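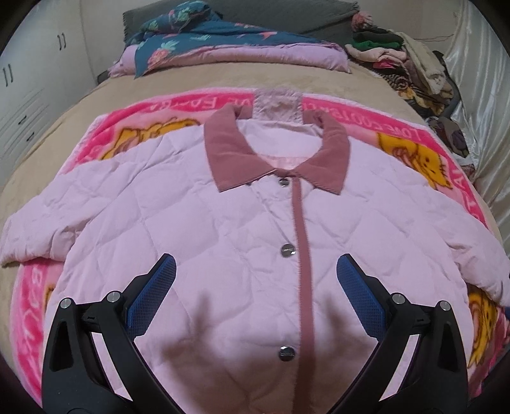 A parent who came to the November open day wrote afterward to ask whether a child could try the folding station or whether it was for adults only. We get that one a lot, so it goes first.

Can children take part?
Yes, from age eight, with an adult standing next to them. The hand-held gripper is worked by squeezing a handle, and smaller hands tire quickly. Children under eight are welcome to watch from the benches and to use the drawing table.

When is the next open day?
In March. The doors open at 10 a.m. and the last group goes in at 3:30 p.m. We put the exact date on the home page once the building has confirmed it.

Where do I go?
The Elto workshop is on the ground floor of the Vallitz building, at the back of the courtyard. Use the green gate. The front entrance belongs to the offices upstairs and the desk there can't let you in.

Do I need a ticket?
Yes. Entry is free, but we have 300 places for the day and they are given out by time slot. You can book up to four places in one go. If your plans change, please cancel through the link in your confirmation so the slot opens up again.

What will I see?
The day is built around clothes. Most of our work at Elto is on picking up, spreading out and folding ordinary garments, and visitors follow the same work from one station to the next. At the first you try the hand-held gripper yourself. At the second, one of our staff lays out and folds a jacket or a shirt with it and talks through each grip. At the third, the Ineder arm folds towels on its own and, on a good day, T-shirts.

Why is a jacket harder than a towel?
A towel is one layer and four corners. A quilted jacket has sleeves that go where they like, a collar that stands up, a lining that slides against the shell, and snaps that can catch a fingertip. The puffy parts also spring back after you press them. People fold one without thinking about it, and then find it slow going with two fingers.

Why do the fingers have blue pads?
The pads are soft and have a fine grid on the surface, which helps them hold cloth without pinching it hard. Hard plastic alone tends to let thin fabric slip.

Do you only work in the workshop?
No. A good part of the work is done in ordinary bedrooms, on beds with blankets and quilts on them and other clothes piled nearby. A bare table teaches you very little about a bedroom. The home sessions are not part of the open day, but we show clips from them on the screen by the second station.

Can I bring my own clothes to test?
One item per person, clean and dry. Please leave out anything delicate or valuable, and anything with sequins or beads. Knitwear is fine — it does snag now and then, so choose something old.

How long does a visit take?
Allow 50 minutes for the three stations. You can stay longer in the front room, where there is coffee and a shelf of older grippers you are free to handle.

Is the robot arm safe to be near?
The Ineder arm runs behind a clear screen and stops when the gate is opened. Please don't lean on the screen or knock on it. The hand-held gripper has no motor and can't move unless you squeeze it.

Will the arm be running all day?
It runs for the first part of each hour and rests for the remainder. If it drops a towel, staff will reset it and start again. It dropped quite a few in November.

Can I take photos?
Yes, of the stations and the equipment. Ask before photographing other visitors, and please don't use a flash near the Ineder arm.

Is the workshop accessible?
There are no steps between the green gate and the three stations. The first station can be lowered for anyone who prefers to sit. If you need a quieter visit, choose the first slot of the day, which we keep small.

Is there food?
Coffee, tea and water only. Café Lý, across the courtyard, is open until 4 p.m.

Can I book for a school or club?
Groups of more than ten should ask for a separate morning instead of the open day. Write to us with the age of the group and two or three possible weeks. Replies can be slow during January.

Is there parking?
None in the courtyard. Bicycles can be left along the wall to the left of the gate.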